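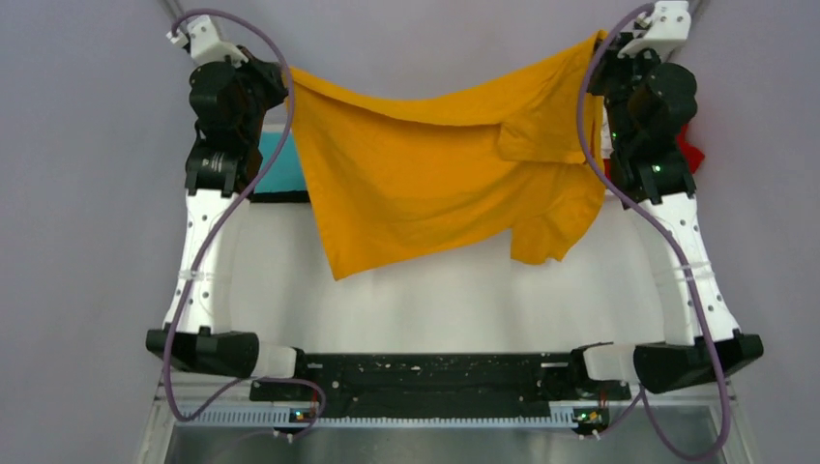 Does it really not need ironing, Ekaette Amadi wanted to know, or is that one of those things shops say? Well, Ekaette, it depends how fussy your mother-in-law is. If you pull the cloth straight while it's damp and hang it over a door or a wide rail, it dries with a soft, slightly rumpled look that I like very much and use at home all week. If you want it flat as paper for Christmas dinner then yes, you'll be getting the iron out, and I've put how I do mine further down.

The Kirkegaard Tablecloth
Made to measure, washed linen, mitred corners

I've been sewing the Kirkegaard longer than anything else in the shop and it's still the one I'd save from a fire. It started as a cloth for my own table, a big awkward thing that used to be a workbench and doesn't match any size you can buy. Everything in the shops was either a foot too short or came down to the floor and got trodden on. So I made one to fit, then a friend wanted one, and off we went!

The linen is a middling weight. I tried a thinner one first and it was lovely in the hand but slid about whenever anyone reached for the potatoes. The heavier one I tried after that was more like a curtain. This one hangs nicely, stays where you put it, and folds down small enough to go in a drawer with the napkins. It's pre-washed before I cut it, so most of the shrinking is over and done with by the time it gets to you.

Sizes

Tell me the length and width of your table top and how much overhang you'd like, and I'll do the adding up. I can go up to 300 cm long in one piece with no seam. Longer than that is possible, but there'll be a join across the cloth, and I'll ring you first so we can talk about where it should fall (under the fruit bowl is the usual answer).

For overhang, 20 cm all round is what I cut if you don't say otherwise. It's enough to look like a proper tablecloth and short enough that you don't get a lapful of it when you sit down. If you've got benches instead of chairs you might want a bit less on the long sides. Round and oval tables I do as well, but they take me longer and I need a paper pattern from you. Newspaper taped together is fine. Draw round the edge of the table, write "top" on it and post it to me folded.

Please measure twice. Please also measure with the leaves in, if your table has leaves and you ever use them. I've had two people in one year forget the leaves.

Colours

Oat, chalk, moss, brick, and a dark blue I call Sterkus, after the paint tin I matched it to. Oat and chalk are the undyed and the bleached, and they're the easiest to live with. Moss is greyer than it looks on a phone. Brick gives off a little colour in its first couple of washes, so don't put it in with your shirts.

I can send you swatches of all of them for the price of the stamp. I'd much sooner post you a scrap than have a whole cloth come back. When they arrive, have a look at them in the evening with your lamps on as well as in the daytime. Moss in particular goes quite brown under a yellow bulb.

Hems and corners

The standard hem is a double turn with mitred corners, stitched by machine. If you'd like it done by hand, that's Lucrezia Lo Presti's department. She does a hemstitch with a little ladder of drawn threads just inside the edge and it's beautiful work, but there's a wait for it and it costs more. Tell me in the notes box when you order and I'll send you a price before I cut anything.

Napkins to match come in one size, big enough to cover a lap. I sell them singly so you can have five if there are five of you.

Washing

Forty degrees, ordinary detergent, no softener. Softener leaves a coating on linen and after a while it stops soaking anything up. Don't cram the drum either — a big cloth needs room to move or it comes out with creases set in like a folded map.

Red wine: cold water straight away, as much as you can get through it, and then into the wash. Candle wax: leave it to go hard, lift off what you can with a blunt knife, then brown paper and a warm iron. Turmeric I'm afraid I've never beaten. Sunshine fades it a bit.

Ironing, if you must. Take it off the line while it's still properly damp, iron it on the wrong side first with the iron hot, then turn it over and go round the hems. I fold mine lengthways once and no more, and roll it on a cardboard tube from the fabric merchant. I keep the spare tubes, so ask for one if you'd like it and I'll pack your cloth on it. It does make for a long parcel.

Storing

Somewhere dry, out of the light, and put it away clean. Old food marks you can't see have a way of turning yellow by the time you next get it out. If it lives folded, refold it along different lines every now and then so the creases don't wear through.

Ordering and delivery

Cloths are cut to order, so allow a couple of weeks for the standard hem. October onwards gets busy and I'd order earlier than you think if it's wanted for Christmas. Posteck collect from me twice a week and you'll get a tracking number by email. If you're local you can pick it up and save the postage, just let me know you're coming so I can have the kettle on.

Made-to-measure cloths can't come back if you've changed your mind, but if I've got the size wrong it's my mistake and I'll make you another. If there's a fault in the weave, the same goes. Linen does have slubs (the little thick bits in the yarn) and those are meant to be there.

Repairs: I'll mend any cloth I've made for the cost of posting it both ways. Burns and small tears I darn in matching thread. Suleiman Shehu's has had three darns so far and he reckons it looks better for them.

Order code: 2957-K (napkins are 2957-N)
Fabric: 100% linen, pre-washed
Colours: oat, chalk, moss, brick, Sterkus blue
Hem: double turned, mitred corners, hand hemstitch on request

You might also like the Grivska runner, which is the same linen in a narrow width and a good way of using a colour you're not sure you want all over the table.

Page updated Wednesday, February 26, 2020. Brick is out of stock in the wide width until the next roll comes in, though I've still got enough for napkins and runners.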